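Household Food Storage, Unit 6: Dry Goods and the Containers We Keep Them In

Welcome back, everybody, and thank you for bringing in your pantry lists. I read every one of them over the weekend with a pot of tea, and I was glad to see so many of you had gone right to the back of the shelf (where the interesting things live!). Tonight we stay with dry goods: flour, rice, beans, oats, and the odds and ends like cornstarch that we buy once and keep far longer than we ever meant to.

Let's start with what spoils a dry food. Moisture is the big one, and it's sneaky, because a bag of flour doesn't need to get splashed to take up water. It will pull it right out of the air on a humid day. After that come warmth, light, oxygen, and insects. White rice stands up to nearly all of these and will keep for years in a cool closet. Brown rice still has its bran, and the bran has oil in it, and oil goes rancid, so I plan on using mine within six months or so and sooner in a hot kitchen. Whole wheat flour is the same story. If it smells like old crayons, let it go.

Now, lids. A lid can close a container without sealing it, and those are two different jobs. A snap-on lid keeps out dust and most crawling things. A screw-on lid that turns down evenly onto a smooth rim does much better, and one with a liner inside does better still. Before you trust any jar with your good beans, do the water test we did in September: fill it partway, close it, lay it on its side on a dry paper towel, and leave it for 30 minutes. Then look at the towel. A drip means the jar is fine for pasta or wrapped candy, but I wouldn't keep powdered milk in it.
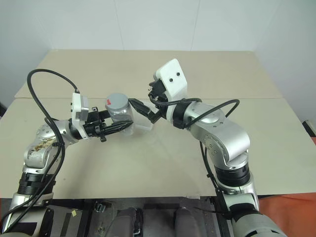

One reader of last year's handout wrote in to say that her jars all passed the water test and she still found moths in the cornmeal, so what was the use of it? I think that's a very fair question and I have gone back to it every year since. The likely answer is that the eggs came home from the store with the cornmeal. A tight jar keeps pests in just as well as it keeps them out. Freeze new flour and meal for four days in the bag, let it come all the way back to room temperature before you open it, and then move it to the jar. If you open it cold, water from the air will settle on it and you'll have traded one trouble for another.

Clear or dark? People get quite heated over this. Clear containers let you see what you have, and in my own house that alone has saved a good deal of food. Light does fade dried herbs and hurries along anything oily, though, so if your clear jars sit across from a window, move them into a cupboard or hang a little curtain over the shelf. Plastic is light and won't shatter if it drops, but it holds on to smells. I would not put oats where the cumin used to be.

Labels next. Put down what it is and the month you filled it, and tape the cooking directions on the back if you're the kind of person who forgets the water for barley (I am). Use painter's tape, which peels off clean.

For the homework, choose one shelf and keep a small log. Suppose your household eats 100 grams of oats every day. Over 730 days, that's two years, you would go through 73 kilograms, and I hope none of you will try to store it all at once! Work out how much of each food you eat in a month, and compare that with what's on the shelf. Bring the log and one jar you aren't sure about. We'll test them together at the long sink, so wear sleeves you can push up.

Reading: the chapter on grains in the course packet, and the two pages on pantry moths if you have the stomach for them.

Contact: Voyle Evening Classes, Home Kitchen Program | Copyright Voyle Evening Classes | Back to top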